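Why Do Plastic Bottles Have Bumpy Bottoms?

Pick up a soda bottle and turn it over. (Put the cap on first. The carpet will thank you.) The bottom isn't flat. It has lumps, like the foot of some small plastic dinosaur. Now find a bottle of plain water and look under that one. Its bottom is probably much flatter, with a few thin ridges.

Somebody had to decide on that. Somebody sat at a desk and thought hard about bottle feet, possibly for months. Let's find out what they were up to.

The gas that wants out

Soda is fizzy because it has a gas called carbon dioxide squeezed into it. Gas does not enjoy being squeezed. It pushes on everything near it: the sides, the cap and the bottom, all day and all night, even while the bottle sits in your fridge looking innocent.

If the bottom of a soda bottle were thin and flat, all that pushing would make it bulge outward. Then it would be round underneath, and a bottle with a round bottom has one hobby, and that hobby is falling over.

The lumps solve this. Each foot is a curved bit of plastic, and curves are good at standing up to a push. Between the feet, the plastic arches down from the middle like the roof of a tent. The gas shoves, the curves hold, and the bottle stays standing on the tips of its toes.

Plain water doesn't push like that, so a water bottle can get away with thin walls and a lazy bottom. It's also why a water bottle crackles when you squeeze it and an unopened soda bottle feels like a rock.

It starts out as a test tube

A plastic bottle begins life as a short, thick tube with a finished screw top. It's called a preform, and it looks like something a scientist forgot to fill. You could hold one in your fist. A big 2-liter bottle starts as a tube not a whole lot longer than your hand.

At the bottling plant, the tube is warmed until it goes soft, then dropped into a metal mold shaped like the bottle. A rod pushes down inside to stretch it. Then comes a blast of air, and the tube swells up like a balloon until it hits the walls of the mold. Whatever shape the mold is, the bottle is now that shape, feet and all.

The whole business takes a few seconds. The plant in Arnstead, which makes bottles for a lemon drink called Camov, turns out some 400 of them in the time it takes you to find your other shoe. (Depending on the shoe.)
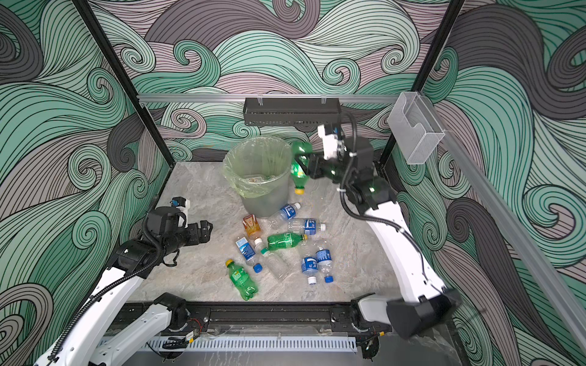 Plastic drink bottles, mostly off duty.

Look closely at the bottom of a bottle and you may find a small dot right in the center. That's where the melted plastic went in when the tube was first made. It's the closest thing a bottle has to a belly button.

What about the ridges?

Many bottles have rings or grooves around their sides. You might think these are for decoration, and a few are. Mostly they are there to make thin plastic stiffer.

You can try this with a sheet of paper. Hold it by one end and it flops over like a tired dog. Fold it back and forth into a fan and hold it again. Same paper, but now it sticks straight out. Folds and ridges make floppy things stand up for themselves, and the bottle maker gets to use less plastic.

Grooves also give your fingers something to hang on to. A smooth bottle with wet sides is basically a fish.

Try it yourself

You will need:
One empty soda bottle with its cap
One empty water bottle with its cap
A sink

Screw the caps on tight and squeeze both bottles around the middle. Which one gives in first? Now take the caps off and squeeze again. The bottles should feel weaker, and that's a clue about how much work the trapped air was doing.

Next, put a little warm tap water in the water bottle, swish it around, pour it out and put the cap on quickly. Stand it in the fridge and go do something else. When you come back, the sides may have been sucked in. The air inside got cooler and stopped pushing so hard, and the air in the fridge took advantage.

Where do they go afterward?

If they go in the recycling bin, bottles can be sorted, washed and chopped into flakes. The flakes can be melted into new bottles, or spun into fuzzy thread for sweaters and sleeping bags. The town of Tulside has a park bench made from old plastic. It's green, and it's not very comfortable, but it has never once given anyone a splinter.

Check your local rules about caps. Some towns want them on and some want them off, and every town is quite sure it's right.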